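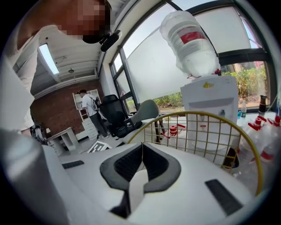 Home | Town Guides | Elections | Meetings | Contact

Print this page | E-mail this page

How to Collect Signatures for a Town Council Petition

So you've decided to run for a council seat in Grullberg, or a friend has decided and talked you into helping. Good for you! The part that scares most first-timers is the nominating petition, and I'd like to walk you through it the way I wish somebody had walked me through mine, when I was standing in the Follon County clerk's office with a stack of blank forms and no clue which end was up.

1. Get the right number, then go past it

The last time I helped on a ward race here we needed 324 good signatures. Ask the clerk for the number that applies to your seat this year, and get it in writing if you can. Then plan to turn in a good many extra. People sign who moved away two years ago, or who are registered across the line in Nyitrai, or who think they're registered and never got around to it (I've met so many of those, and they are always perfectly lovely about it).

2. Pick up the forms and read the back

I know, I know – who reads the back? But the back is where you find out who may carry the sheet, whether a couple can sign on one line (no, each needs their own), and where the person carrying it has to sign at the bottom. Do not sign that bottom part ahead of time. Fill in the candidate's name and the office on every sheet before anyone touches it with a pen.

3. Get a walking list

The clerk will sell or give you a list of registered voters for your ward. Ours had 1,730 names on it, which sounds like a mountain until you sort it by street and leave out the places you can't get to on foot. We put ours into Skirnelex, and it did the sorting nicely, but a plain spreadsheet and a highlighter would have done just as well. Mark the houses where more than one voter lives and start there.
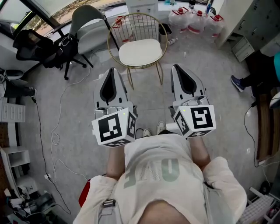
4. Knock on doors

Sunday afternoon was our best time by a mile, from after lunch until people began thinking about supper. Step back from the door once you've rung, smile, and say your name, the candidate's name and what you're asking for, in that order. Carry a hard clipboard and two pens. If you're ordering campaign shirts, think hard about the color of the printing: big pale green letters on an off-white tee make a pleasant, easygoing shirt, but I'd want something a good deal darker on mine, so a person peering through a screen door can read it from the steps. And do wear comfortable shoes, please.

When somebody says yes, hand over the board and ask them to print first and sign second, with the address where they're registered to vote. When somebody says no, thank them and go on down the walk. I once stayed to argue about the sewer rates for most of an hour, and all I got out of it was a sunburn. 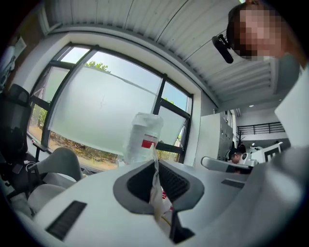 A bottle with a red and white label, and the big window behind.

5. Check every sheet at home

Sit down the same evening, while you still remember who was who, and compare each line with the voter list. Draw a single line through any name you know is bad, if your clerk allows it, and put your initials beside it. Number the pages. Make copies of everything!

6. Turn it all in early

We filed 5 days ahead of the deadline and I slept like a baby. Ask for a stamped receipt and keep it with your copies. Other people get a chance to challenge your signatures after you file, so hold on to that box until the clerk tells you the ballot is final.

And then, of course, you still have to win. The last ward seat here took 828 votes, so save your walking list – you'll be back on those same porches before you know it.

Print this page | E-mail this page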